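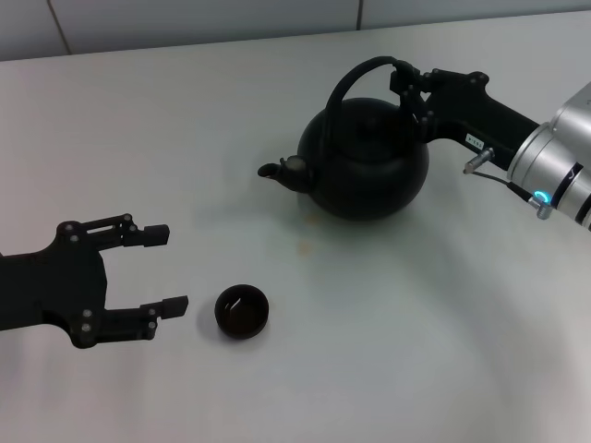 Why did batch 641 come out cloudy when the two before it were clear?
The glaze went on too thick over the rim, and the kiln was brought down too fast through the top end.

Thursday, bench notes, Zikthorpe workshop

Unpacked the small kiln at 10. Test tiles from the back shelf are fine, good colour, a few pinholes on the iron body. Front shelf is the problem. Everything there has a milky band under the lip, and it feels slightly rough. I measured the glaze on a broken piece and it is double what we normally put on. The bucket had not been sieved after the weekend and had settled hard, so whoever dipped first got the thin top and whoever dipped last got sludge. That was me.

Stirred it properly, sieved it twice through the 115 mesh and put in a splash of water. It now coats a finger the way it should. Dipped six more tiles, count of three, wiped the feet.

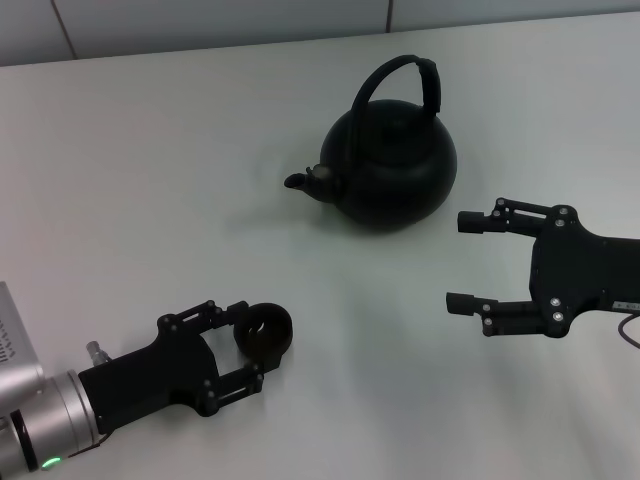

Snædís Briem, glaze technician

Cooling is harder to be sure of. The Zoëga controller log shows the drop was steeper than the one Chalerm wrote in for us in June, and I think the old programme was still loaded in slot 2. I have put his back in and written the slot number on the lid in pencil. Please check it before you press start – the display only shows the name for a second.

Clay from Calitz arrived, one bag split at the corner. Wrapped it in damp sheet and left it under the wedging bench. Use that one first.

Chalerm Nilsuwan wants the Zatar white tried with a little less whiting. I will weigh out a small amount and put it on the same body as the tiles above, next to a plain one, so we can tell the two apart.

To do: new batts for the front shelf, order cones, wash the sieve brush. Fire the six tiles overnight and leave the lid shut until morning.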